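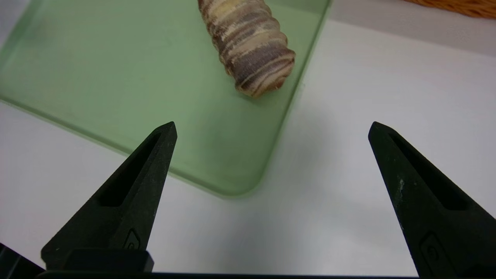 Anhang 1 zu Ticket 1364, Handgelenkkamera: grüne Schale mit Knolle, Greifer offen

Ticket 1364
Standort: Brollberg, Gemüsevorbereitung, Platz am Fenster
Anlage: Greifarm mit Nokside-Steuerung
Betreuung: Rustad, Service
Eröffnet: 9. August 2021
Priorität: mittel (von mir aus gern hoch, aber das darf ich nicht auswählen)
Betreff: Arm fährt Wurzelgemüse in grüner Schale an und bricht ab

Beschreibung

Hallo zusammen,

ich bin die von der Frühschicht in der Gemüsevorbereitung, wir hatten schon mal wegen der Not-Halt-Meldung im April miteinander zu tun. Diesmal geht es um was anderes. Seit wir die neuen grünen Schalen haben, diese halb durchsichtigen, bleibt der Arm ständig über dem Wurzelgemüse stehen. Er fährt hin, Greifer geht auf, dann überlegt er (so sieht es jedenfalls aus) und fährt wieder in die Warteposition. Auf dem Display steht dann "Greifpunkt verworfen". Manchmal versucht er es gleich noch mal, manchmal wartet er, bis jemand quittiert. Und dieser Jemand bin ich!

Mit Kartoffeln passiert das selten. Am schlimmsten ist es bei den länglichen Dingern mit den Ringen drumherum, lila-grau und beige gestreift, mit dieser papierigen Schale. Auf dem Bild von der Kamera liegt so eine schräg in der Schale. Auf dem Lieferschein steht das bei uns alles nur unter "Knollen, exotisch", deswegen lasse ich mich auf den richtigen Namen lieber nicht festlegen. Für mich sieht es nach Taro aus.

Was ich schon probiert habe:

Neu gestartet, sowohl die Steuerung als auch den ganzen Schrank. Danach lief es eine Weile und ich dachte schon, ich kann mir das Ticket sparen. Konnte ich nicht.
Kameralinse mit dem Tuch aus dem Rustad-Koffer geputzt. Keine Änderung.
Greifkraft von Hand auf 80 Prozent gestellt, weil die Spätschicht meinte, das hätte mal geholfen. Hat nichts gebracht, er kommt ja gar nicht erst bis zum Zupacken. Steht wieder auf Werkseinstellung.
Licht am Fensterplatz aus und an. Da bin ich mir unsicher. Ohne Deckenlicht kam die Meldung gefühlt seltener, aber dann sehen wir selber nichts mehr und schneiden uns in die Finger.

Am rechten Finger ist an der Innenkante übrigens eine helle Stelle, sieht nach Abrieb oder Staub aus. Ich habe sie extra nicht weggewischt, falls ihr die sehen wollt.

Liebe Grüße aus Brollberg

Antwort Rustad Service

Hallo, danke für die ausführliche Meldung und fürs Nichtwischen. Die helle Stelle am Finger halten wir für unkritisch, die Innenfläche bitte trotzdem einmal mit dem Finger (eurem) abfahren und sagen, ob sie rau ist oder ob eine Kante fehlt.

Zu den Schalen: Seit wann genau sind die im Einsatz und wurden sie im Menü unter "Behälter" angelegt? Die Steuerung rechnet sonst mit dem alten Behälter weiter, also mit dessen Bodenhöhe und Rand. Durchsichtiges Material macht der Tiefenmessung zusätzlich Probleme, der Boden der Schale kann dann höher oder tiefer erscheinen, als er ist. Bitte schickt uns außerdem das Protokoll von einem Lauf mit Abbruch und von einem, der funktioniert hat.

Mein Nachtrag, nach der Pause

So, da bin ich wieder. Rau ist die Stelle ein bisschen, eine Kante fehlt nicht. Ich konnte mit dem Tuch auch einen Teil abnehmen, es war also jedenfalls zum Teil Staub oder Erde.

Behälter angelegt: nein! Ich wusste gar nicht, dass es das Menü gibt. Die Schalen kamen über Gavlow, unseren Lieferanten fürs Kleinzeug, und wurden uns als "gleiche Größe, andere Farbe" hingestellt. Früher hatten wir weiße, undurchsichtige. Wer hätte das bei der Anlage melden sollen? Der Einkauf weiß nicht, dass der Arm sich für Schalen interessiert, und wir wussten nicht, dass bestellt wird. Das ist kein Vorwurf an irgendwen, ich schreibe es nur auf, weil es beim nächsten Mal wieder so laufen wird, wenn da keiner einen Zettel dranhängt.

Die Protokolle habe ich angehängt. Das mit dem Abbruch heißt "schlecht", das andere heißt "gut", besser konnte ich es unter Zeitdruck nicht benennen.

Noch was zum Arbeiten drumherum, ihr habt im Formular ja das Feld "Auswirkung auf den Betrieb", und da passen bei mir nur ein paar Wörter rein. Also hier in lang. Vor dem Arm haben wir die Knollen selber aus den Schalen geholt und auf das Schneidbrett gelegt, zu zweit nebeneinander, und dabei hat man halt geredet. Jetzt legt der Arm vor und eine von uns steht am Brett und die andere macht die Waage und die Etiketten am anderen Ende. Für die Handgelenke ist es super, das will ich gar nicht schlechtreden, ich hatte früher ab mittags immer so ein Ziehen im Daumen und das ist weg. Aber wenn er alle paar Griffe stehen bleibt, laufe ich vom Brett zum Display, Handschuh aus, quittieren, Handschuh neu, zurück ans Brett. Das ist anstrengender als vorher ganz ohne Arm. Und die Kollegin an der Waage wartet und kann nicht helfen, die hat keine Einweisung fürs Quittieren bekommen.

Antwort Rustad Service

Das hilft uns sehr, vor allem die beiden Protokolle (die Namen sind völlig in Ordnung). Im schlechten Lauf liegt der gemessene Schalenboden oberhalb der Unterseite der Knolle. Die Steuerung nimmt dann an, dass die Finger beim Zufassen den Boden treffen würden, und verwirft den Griff. Eigentlich eine Schutzfunktion, hier greift sie zu früh.

Bitte so vorgehen:

Menü "Behälter" öffnen, "Neu anlegen", Typ "teiltransparent" wählen.
Leere Schale an den üblichen Platz stellen, Einlernfahrt starten und dabei nichts auf dem Tisch verschieben.
Bodenhöhe von Hand messen und eintragen. Den Messwert der Kamera bitte nicht übernehmen.
Danach Probelauf mit langsamer Geschwindigkeit, eine Person am Not-Halt.

Der Korb neben der Schale sollte während der Einlernfahrt ganz aus dem Arbeitsbereich raus. Auf eurem Bild ist sein Rand oben in der Ecke zu sehen, das kann beim Anlernen der Schalenkante stören.

Mein Nachtrag, Nachmittag

Den geflochtenen Korb hatte ich überhaupt nicht auf dem Schirm, der steht da einfach immer! Ich habe ihn auf den Wagen gestellt und prompt hat ihn die Spätschicht wieder zurückgestellt, während ich den Zollstock gesucht habe. Verständlich, die kannten das Ticket ja nicht. Jetzt klebt Malerkrepp auf dem Tisch, da wo er nicht hindarf.

Anlegen hat geklappt, beim zweiten Versuch. Beim ersten kam "Rand unvollständig", weil die Schale zu weit links stand. Das könntet ihr in die Anleitung schreiben, dass alle Ecken im Bild sein müssen. In der Anleitung steht nur "mittig platzieren" und mittig wovon, das habe ich mich dann schon gefragt.

Probelauf langsam: Die länglichen nimmt er jetzt. Nicht jede beim ersten Mal, aber er nimmt sie. Wenn eine direkt am Rand anliegt, kommt die Meldung immer noch. Wir haben angefangen, die Schalen beim Befüllen leicht zu rütteln, damit die Knollen zur Mitte rutschen, das klappt mal so, mal so.

Eine Frage dazu: Wenn er eine am Rand nicht kriegt, kann er dann nicht einfach die nächste nehmen und die schwierige zum Schluss liegen lassen? Dann hole ich die am Ende mit der Hand raus und muss nur einmal laufen. Mir wäre das viel lieber als drei Versuche an derselben Knolle.

Antwort Rustad Service

Ja, das geht. Die Funktion heißt bei Nokside "Zurückstellen" und ist ab Werk ausgeschaltet. Wir können sie per Fernwartung aktivieren, brauchen dafür aber die Freigabe eurer Schichtleitung, weil sich dadurch der Ablauf am Platz ändert: Am Ende einer Schale kann dann etwas liegen bleiben, und der Arm meldet das mit gelber Leuchte. Herausnehmen bitte erst, wenn er in Warteposition steht und die Leuchte dauerhaft an ist. Bei blinkender Leuchte plant er noch.

Mein Nachtrag, am nächsten Morgen

Freigabe ist da, ging schneller als gedacht. Funktion ist an, ich habe die erste Hälfte der Schicht damit gearbeitet und es ist wirklich eine andere Welt! Ich bleibe am Brett, die Leuchte geht an, ich nehme den Rest raus, fertig. Die Kollegin von der Waage hat jetzt auch die Einweisung fürs Quittieren bekommen, das hatte ich bei der Gelegenheit gleich mit angefragt, und wir tauschen seitdem nach der Pause die Plätze. Das wollten wir eh schon länger.

Was noch offen ist, bitte nicht einfach mit zumachen:

Die Leuchte sieht man vom Brett aus schlecht, wenn morgens die Sonne reinkommt. Dauerhaft an oder blinkend kann ich dann kaum unterscheiden, und gerade darauf kommt es ja an. Gibt es die auch als Ton? Kein Piepen bitte, die Vakuumiermaschine piept schon.
Der Behälter "weiß" ist noch im Menü. Wir haben davon einen Stapel im Keller, falls die grünen mal alle in der Spülmaschine sind. Muss man beim Wechsel selber umstellen oder merkt er das?
Der Text "Greifpunkt verworfen". Bei uns hat am Anfang jeder gedacht, es wäre was runtergefallen. Könnte da was stehen wie "Komme nicht ran"?

Antwort Rustad Service

Zum Ton: Es gibt einen Gong als Zubehör, Lautstärke einstellbar, Angebot geht an eure Schichtleitung. Bis dahin bitte vor dem Hineingreifen auf dem Display nachsehen, ob "Warteposition" angezeigt wird. Zum Behälter: bitte von Hand umstellen, er merkt es nicht. Den Meldungstext geben wir an Nokside weiter, versprechen können wir da nichts.

Den Punkt mit den Ecken im Bild haben wir in die Anleitung übernommen. Status: in Beobachtung.

Mein Nachtrag

Gut, Umstellen von Hand steht jetzt auch auf Malerkrepp, direkt unterm Display. Und an Gavlow habe ich eine Mail geschrieben, dass sie uns vor der nächsten Schalenlieferung bitte Bescheid geben, egal welche Farbe. Antwort steht noch aus.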